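3.2 What people keep on the table

I want to spend a little time on the small whiteboards, because when I started this study I had no plan to write about them at all. My questions were about shared tables: who leaves what on them, how long it stays, and what everyone else does about it. The first round of visits was in November, and my notes from those weeks are mostly about mugs and chargers. Garba Oyewole, who did the second set of visits with me, was the one who kept writing "board again" in the margin.

So we went back through everything. Out of 1000 table records, 389 mention a writing surface of some kind (paper pads included), and 334 of those also mention something to write with on the same table. I'd have guessed the second number would be a lot lower. In my own office the pens and the pad live in different rooms and meet by accident.

The tabletop boards are a funny size. They're too small for a meeting and a bit too big to push aside when you want to eat lunch, and they stand up, so they get looked at by people who didn't write on them. At the Rurby site one was used for a running grocery list for most of a year. At Sallulach the board was wiped every evening, and people got quite cross when it wasn't. Figure 4 shows the kind of arrangement we came to call a "ready" board, meaning that the writing surface is more or less clear and the markers are lying out within easy reach of it. 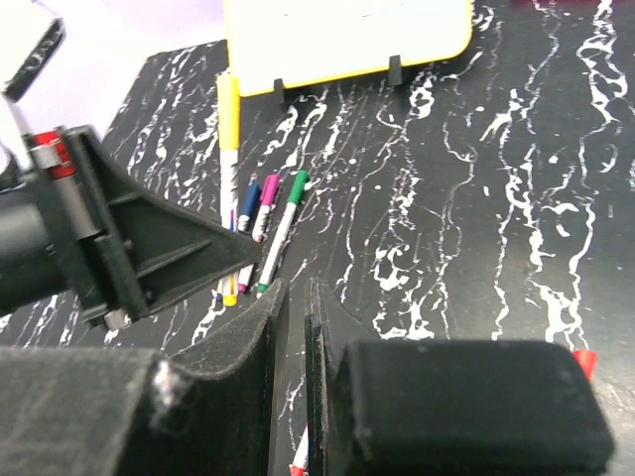 Figure 4. A "ready" board: small whiteboard with a yellow frame, standing on two black feet, with four capped markers (yellow, dark blue, magenta, green) on the table in front.

I like this one as a case because of where the markers are. They're in a loose bunch, pointing more or less the same way, right in front of the board. We coded that as "grouped" - our other two codes were "contained" (in a cup, tray or pouch) and "strayed" (anywhere else on the table). Grouped was the hardest code to agree on. Chinyere Iyamu, who checked our coding, wanted a rule with a hand's width in it, and we did try that for a while, but it broke down as soon as a table had two boards. In the end we went with a plain reading: would a person coming to the board reach for these markers without looking around first? If yes, grouped.

Color was another thing I got wrong early on. I had assumed that a set with several colors meant several jobs, say one color per person or per day. When we asked, the most common answer was that people picked up whichever marker was closest. Only the group at Bălan had a real color system, and two of its members explained it to us differently!

The tabletop itself matters more than I expected, too. A busy surface like the black and white one in Figure 4 came up in interviews as "hard to keep nice" and also, from other people, as "good at hiding crumbs". I don't think we can settle that with roughly 700 minutes of recorded talk, most of it about other things. What I can say is that brightly colored caps got mentioned as easy to find on both plain and patterned tables, and clear or gray ones didn't.

Whether a ready board gets written on more often than one with its markers put away is a separate question, and I come back to it in Section 4 with the Rineo visits.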